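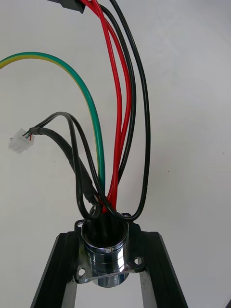

## February, Zinach harness task, morning

Teleop was so much better today! Slip ring first, by itself on the stand. The red and black wires come out of the top stiff and springy, and the thin signal cable wants to loop over everything. I spent the first few demos just learning to come at the bundle from the side the loop isn't on. Jumico leader arms feel great since the gain change — small wrist moves land where I mean them to.

- 12 demos kept, 2 thrown out (I paused too long in both, and the policy will learn the pause)
- go slower on the approach, quicker on the close
- grip the connector body, never the wires
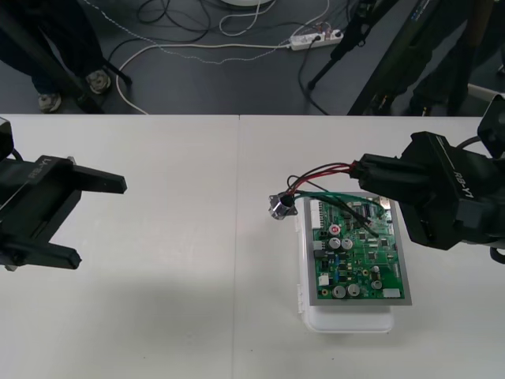 ## Two arms, with the board

Right arm holds the connector, left arm waits wide open until it's needed. I love this setup. The wires arc across the board, so the right wrist has to stay high the whole way or they drag over the capacitors. Lifting first and then moving sideways feels fussy with the leader arms, but the replays look clean.

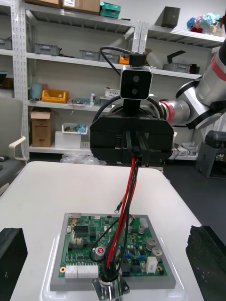 I want 28 more like this before retraining on Becerra. The set is at 2,255 episodes with the old Pallau ones in, and I'd like to try a run without those. Also to do: vary where the tray sits, re-zero the left leader elbow.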